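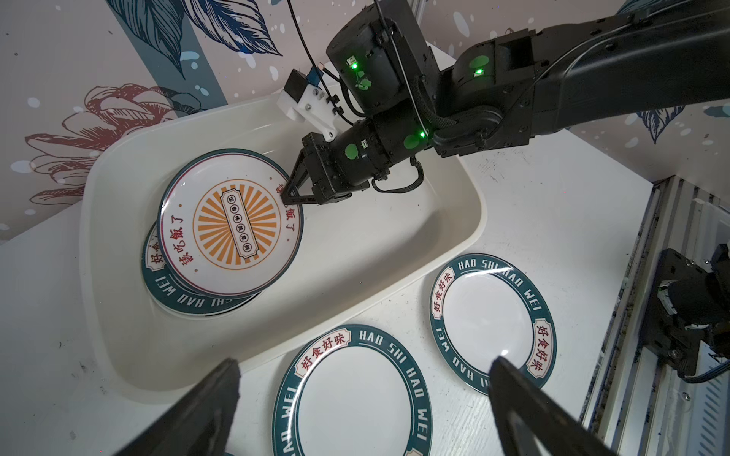 Kitchen porter / washer up wanted, Camville

Posted Wednesday, May 9, 2018

Busy cafe and canteen on the Medholm Road, need someone asap. Previous KP leaving us for college so theres a gap to fill and we're already stretched.

Hours: 40 a week, 5 days out of 7. Mostly 8 till 4.30 with half an hour for lunch. One weekend day, usually Saturday. We shut for a week in January, paid.

What you'd be doing: pots, plates, floors, bins. Bit of veg prep when its quiet. Putting the deliveries away, some of the sacks are heavy. Big trays get done by hand, not in the machine, they warp.

Experience nice but not needed. Turning up on time matters more. Must be OK on your feet all day and happy to muck in at the till if the queue's out the door. Food hygeine certificate - we pay for it, you do it online in your first month.

Pay is weekly, every Friday, straight to your bank. Rate depends on age, ask when you ring. Tips split evenly, kitchen included. Meal on shift, tea and coffee free. Aprons supplied, bring your own shoes, closed toe, proper grip please, no trainers with mesh.

Getting here: the 48 from Lolport stops outside, first one gets in 7.40. No staff parking, try Baran Street after the chemist.

To apply: ring after 3pm, not over lunch, or drop a note in at the counter with your name, number and when you could start. CV if you've got one, don't worry if not. Trial shift is two hours and you get paid for it.

Also want someone for Sundays only, washing up and clearing tables, 16+ is fine. Same number, say which job your ringing about.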